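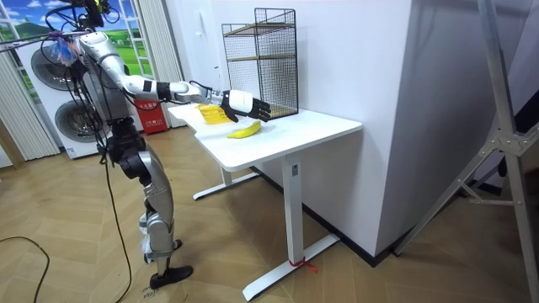

Betden has added a countertop storage set to its Sirko range for small kitchens and shared staff rooms, available to trade buyers from November 2024. The set pairs a black wire-mesh shelf unit with a shallow yellow plastic basket for fruit and other small items. The shelf unit has two wooden-toned levels and stands against the wall at the back of a white desk, so that the front of the desktop stays free for sorting – a banana lies there on its side, well forward of the mesh.

The basket is sold singly or in cartons of 15. A full set weighs up to 6 kg packed.
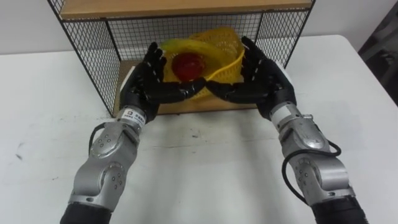 The yellow basket inside the wire-mesh shelf unit.

"Buyers in August asked for a basket that could be lifted out, filled on the table and put back," said Venkatesh Subramaniam, product manager at Betden. "The size was set by the shelf opening."

The basket has latticed sides, a solid base and a wavy rim. 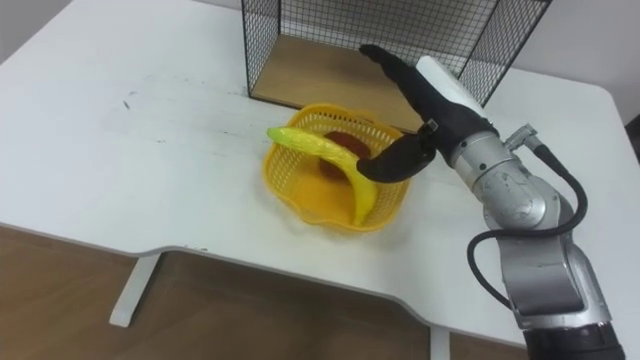 Round basket with toy banana, on a white table with rounded corners.

Orders are handled by Pidano under reference 481. Trade enquiries: Karim Nasrallah, Betden, extension 229.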